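# How to put firmware on the Pomix P-30 with Dostard Loader

This guide is for owners of the Pomix P-30 handheld who want to change the firmware version or repair a phone that stops at the logo. I wrote it first for our small forum, and Konrad Ruchti asked me to make one clean page from the many posts. Please read everything one time before you connect the cable. 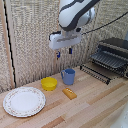 The method works with Dostard Loader 2 and later. Version 1 does not know the new partition table, and with it you will only get the message "Unknown layout". If you still have version 1 on your computer, remove it completely and restart before you install the new one.

## What you need

- A Windows computer with a free USB port (directly on the computer, no hub)
- The data cable of the phone. Many cheap cables only charge.
- Dostard Loader 2 and the Mösli driver package
- The firmware files for your region
- A battery charged to 50 percent or more

The firmware needs 739 MB on the disk when it is unpacked. The program also makes a temporary copy, so you should have two times this space free.

## Step 1: Save your data

The full procedure deletes contacts, messages, notes and everything in the internal memory. Copy your contacts to the computer or to the SIM card. Take the memory card out of the phone and put it aside.

Messages are more difficult. The backup function in the phone menu saves them in a file with the ending .pbk, and this file can only be restored on the same or a newer version. If you plan to go back to an older version, export the messages as text.

## Step 2: Find the region code

Type `*#200#` on the dial screen. A window opens with three lines. The first line is the software version, the second is the date of the build, and the third is the region code. Write the third line on paper, including the letter at the end.

The letter is important. A code with the letter A is an open phone. A code with the letter K is a phone from an operator, and it has a different start screen and some extra programs. You can put the open firmware on an operator phone, but this does not remove the SIM lock. I receive this question very often and the answer is always the same.

If the phone does not start any more, you can find the same code on the label under the battery. It is printed below the serial number in small letters.

## Step 3: Install the drivers

1. Disconnect the phone.
2. Unpack the Mösli driver package in a short folder, for example `C:\mosli`. Do not use special letters in the folder name.
3. Right click on `setup.exe` and choose "Run as administrator".
4. When Windows asks if you trust the driver, click Install. The question comes two times.
5. Restart the computer.

Silvan Kälin wrote to me that on his laptop the second question was hidden behind the main window, and he waited a long time for nothing. If the installation seems to stand still, look in the task bar.

## Step 4: Prepare the files

The firmware package has four files. They must all be in the same folder and you must not rename them:

| File | Content |
|---|---|
| `p30_core.bin` | Operating system |
| `p30_lang.bin` | Languages and keyboard |
| `p30_media.bin` | Ringtones, pictures, start screen |
| `p30_map.ini` | List of addresses for the loader |

The core file is the same for all regions. Only the language and media files are different. This means that you can change the language without touching the core. In that case, remove the check mark from "Core" in step 5. It is faster and the risk is smaller.

## Step 5: Write the firmware

1. Start Dostard Loader and choose "P-30" from the list on the left.
2. Click "Open map" and select `p30_map.ini`. The other three names should now appear in green. A red name means that the file is missing or damaged.
3. Turn off the phone. Take the battery out, wait a moment and put it back.
4. Hold the Volume Down key and connect the cable. Keep the key pressed until the program shows "Device ready".
5. Click "Write".
6. Wait until the bar is full and you see "Finished, disconnect". The bar stops for a while at 30 percent. This is normal.

Do not touch the cable during the writing, and turn off the sleep mode of the computer before you begin.

## Step 6: First start

The first start takes several minutes, and the screen can stay black for part of it. When the language menu appears, choose your language and then do one factory reset from the settings. Without the reset, some people have a wrong clock or two copies of the same icon.

## Common errors

**"Unknown layout"** You have the old version of the loader, or you opened the map file of another model.

**"Device lost"** Usually the cable. Try another one, then another port. Liesl Gruber solved it by closing the Elholm sync program, which also wants to speak with the phone. Look for its icon near the clock.

**"Region mismatch"** The letter of your code and the letter of the package are different. If you are sure about your choice, mark "Ignore region" in the Options menu and click "Write" again.

**The phone vibrates but shows nothing** Repeat steps 3 to 6 of the writing procedure with all three files selected. If it happens again, download the package one more time.

Thanks to Concetta Grasso for testing the language change on an operator phone. The table of region codes is in the second post of the forum thread, and I last updated it in December.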